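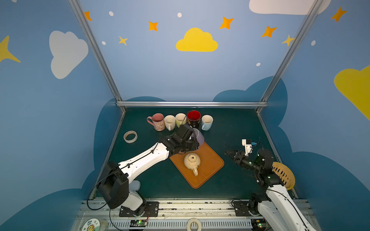

# Service à thé dépareillé : montrez vos tasses !

**theiere_folle**
Regardez-moi ces couleurs ! Les mugs alignés au fond, la théière crème sur son plateau orange... J'adore les services où rien ne va ensemble - et je craque complètement pour le rose à fleurs. Et vous, vous assortissez ou pas du tout ?

**Rodance**
Ah non, chez moi tout vient du même service, celui de ma grand-mère, acheté en 1957 ! Mais je reconnais que le rouge à motifs noirs a une sacrée allure.

**Fatemeh Zarei**
Dépareillé, évidemment ! Chacun retrouve sa tasse sans demander. Par contre le gobelet violet translucide, je le sortirais du lot, pour du thé je n'aime que la céramique.

**fledov**
Pas d'accord avec Fatemeh, la transparence c'est superbe avec un thé glacé ! Le vrai sujet pour moi c'est le mur. Ce bleu avec les nuages jaunes et les étoiles orange, je veux le même dans ma cuisine !!

**Rodance**
> je veux le même dans ma cuisine

Dans une chambre d'enfant, oui. Dans une cuisine, tu t'en lasses en 2 mois.

**fledov**
J'ai peint des pois blancs au-dessus de mon évier en janvier et je souris encore tous les matins :)

**theiere_folle**
Team fledov pour le mur ! Et le plateau orange, vous gardez ? J'hésite avec un plateau bleu, plus calme.

**Fatemeh Zarei**
Garde l'orange !! Il rappelle les étoiles et la théière ressort très bien dessus.

**Rodance**
Pour une fois, d'accord avec Fatemeh. Je poste mon service ce week-end, préparez-vous à voir beaucoup de doré.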